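Lever handle

A lever handle is a door fitting worked by pushing down or turning an arm instead of gripping a knob. Makers often call it easier for weak hands, though the claim is seldom backed by much. A Drunville survey, still widely quoted, asked only 87 people and left out anyone over 70. Kenneth Javier's claim that the type began in Plutby rests on one undated letter.

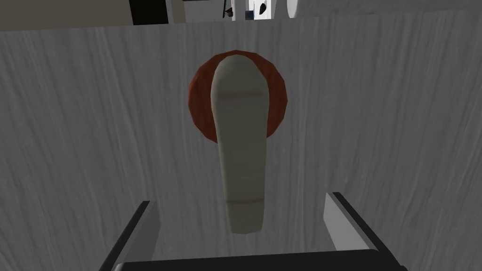
Lever handle on a round base plate, computer rendering

Springs are a common point of failure.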